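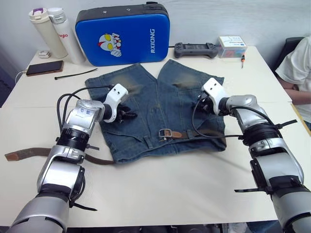

Photo: Mendlow Studio

ok laundry prices thread bc I'm mad. 1/

Wash at the Pormont on the corner went up again. Third time since spring. No sign, no notice, just a new number on the machine

2/ did the math last night. 74 loads a year for me and the kids, add dryers, add the bus when it rains. came to 1,716 dollars. for CLEAN SOCKS

3/ looked at the Farouk place across the bridge. cheaper wash but the dryers eat quarters & quit early. so you pay twice. no thanks

4/ things that helped a bit: cold wash, half the soap, jeans and denim shorts on a rack insted of the dryer. Sunday before 8 am is dead quiet, grab the big machines

5/ my building has hookups in the basement!! been capped for years. asked Vudier (managment co) and they want 50 a month per unit to open them. lol

6/ anyone else renting from them? did you get the same quote or lower. dms open, heading to work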